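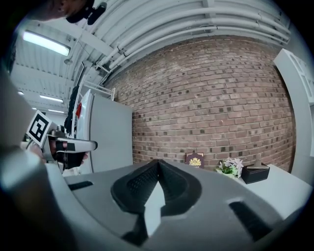 What has the grant paid for so far?

Overhead work in the main room at Cimus: the ceiling paint, the replacement of the old light fittings, and the rerouting of the pipes and conduits that used to hang below the beams.

Cimus Workshop Building, Prirnville
Second progress report to the Vonden Fund
September 7, 2020

Where we are

The first report, sent in March, covered the survey and the choice of contractor. This one covers the ceiling and lighting stage. That stage is finished except for the items listed under Outstanding. The floor and the rear doors are the next stage and have not been started.

Ceiling

The ribbed metal decking was cleaned, primed and painted white, along with the beams that hold it up. We had planned to leave the beams in their old dark green. The painters recommended doing everything in one color while the lift was on site, and the difference in price was small enough to come out of the decorating line. The room is brighter as a result, even with half the lights off.

Two sections of decking near the loading side had surface rust. They were wire-brushed and treated before priming. The survey had allowed for replacing both sections and this was not needed.

Lighting

The old fittings were different ages and three of them buzzed. Balogh took them all down and put up strip lights, with a few smaller fittings where a long one would not go between the beams. The switches are now split into two banks, front and back, so people working at one end do not have to light the whole room.

The fluorescent type was kept. We priced LED and it would have taken the stage over budget. The new wiring will take LED fittings later without being redone, and Balogh has confirmed this in writing. A copy is in the folder with the invoices.

Pipes and conduits

This was the slowest part. The old runs crossed the room at three heights and one of them was low enough to catch a ladder. They are now grouped and bracketed up against the ceiling, and the pipes and conduits are painted white to match it. We asked for labels at each end of every run. The labels on the water pipes are done – the electrical ones are not.

One pipe turned out to be dead. It had been capped at some point before our lease and does not appear on any drawing we hold. It was taken out and the hole in the wall was filled.

Use of the room

The room was closed while the lift was in use and opened again one end at a time. Regular users were given the back end first. We had two complaints about paint smell in the first week after reopening and none after that. The side door was kept open during working hours until it cleared.

Money

The ceiling stage came in $334 under its budget line. The saving is from the decking sections that did not have to be replaced, less the extra cost of painting the beams. We ask for permission to move it to the floor stage, where the quote for the sealing coat has gone up.

The $2000 held back from Balogh under the contract has not been paid. We will release it when the electrical labels are in place and the final test certificate has reached us.

Outstanding

Electrical labels, both ends of each run.
Final test certificate from Balogh.
Touch-up paint around the brackets, where the white was scuffed during fixing.
Updated drawing of the pipe runs, with the dead pipe removed. The old drawing should not be used for anything now.

Next stage

We have one quote for the floor and are waiting for a second. The rear doors have been measured and the supplier has asked us to confirm which way they should open. Outward would save floor space but may get in the way of deliveries, so we are checking with the neighboring unit before we answer. No order will be placed for either until Vonden has agreed the transfer requested above.

Receipts and the painters' warranty are attached separately.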